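3.2 Surface reflectance

Daylight levels in the Birent study room were logged at desk height over 14 positions in November. With the blinds open, the mean reading was 1,553 lux by the window and 187 lux at the rear wall. The target for reading tasks was 300 lux. 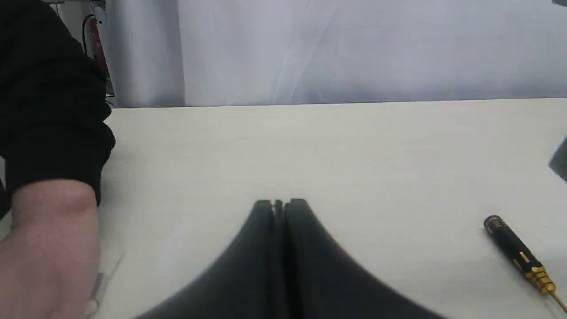

Figure 4. Off-white tabletop, matte finish, with pale grey fabric backdrop.

Pale, matt surfaces were assumed in the model. Glare was not measured. Readings above 2,000 lux were discarded as direct sun. The rear desks need electric lighting throughout the day.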